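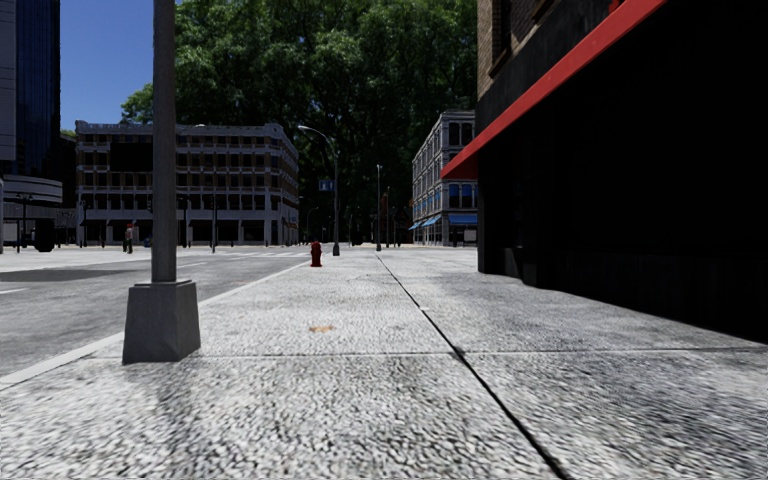 They'll have us all sat indoors watching screens by June, one of the older hands said when the first pavement robot was wheeled into the Macedo depot, and I've been arguing with that sentence in my head ever since. Mostly losing.

Quick background, as I'm writing this on a break. I work for Plondance, we do deliveries on foot and by bike, small stuff, lunches, prescriptions, the odd bunch of flowers. Drunetard make the robots. Flallon is the software that tells them where to go, and now tells us where to go as well, which wasn't mentioned at the start. Before any robot gets let loose it does its miles in a simulated city. Paving, hydrant, lamp posts, a red awning, a person standing off by the road. 3,000 practice trips in there before ours touched a real kerb. I got five days' training when I started and one of them was cancelled.

Fine. I'm not against the things. I want to say that early becuase people stop reading if they think you're a smasher of looms. The robots take the long flat runs, and the long flat runs were murder on the knees. Nobody's sorry to see them go. My feet are better than they've been in years.

But look at what's left. Stairs. Broken lifts. Buzzers that don't work. The customer who wants an argument. All the awkward jobs used to be spread through the day with a nice easy walk in between, and the walk was where you got your breath back and ate a sandwich. Now it's awkward job, awkward job, awkward job. Same hours, same pay, harder day. On the management slides this is called "focusing people on higher value tasks". I'd like whoever wrote that to carry a crate of water up to a top floor flat and tell me about the value.

Then there's the watching. Eight of us were moved over to the remote desk. You sit with a row of feeds and when a robot gets confused by a bin or a puddle it asks, and you click. Some of them like it. Warm, dry, there's a kettle. Others came back out after a few weeks and said they'd never been so tired doing so little. You can't look away and there's nothing to look at. It's a real skill, I think, and it's paid as if it isn't one.

What bothers me most is smaller and harder to put on a form. We knew the streets. Which slab rocks when you tread on it, which shop will let you shelter, where the vans swing in without looking. We got asked for all that, in fairness. There was a survey. Last count I heard was 983 separate notes from couriers typed into Flallon, and every one of them makes the robot a bit better at its job. No payment, no names on it. I put in plenty myself and was pleased to be asked, to be honest — it took me a while to feel daft about it.

So what would I want? Not a ban. Breaks worked out from how hard the jobs are and not just how many. The desk paid as skilled work, and a turn at it for anyone who wants one, and a way back out. Some money for what we know, when it goes into the machine. And somebody from the rounds in the room when the next lot of routes gets divided up, before it's decided, not to be told about it after.

Drunetard's people have been decent when they visit, I'll say that. They ask good questions. They walked a full round with us in the rain and one of them carried a bag. But they go home, and it's Plondance who decide what happens with the hours the robots save. So far the hours have gone into more deliveries. They could of gone anywhere.

The old hand was wrong about June, anyway. June came and most of us were still outside. Next routes meeting is at Macedo and I've asked for the robot split to go on the agenda, no answer yet. Break's over, got to go.

August 25, 2025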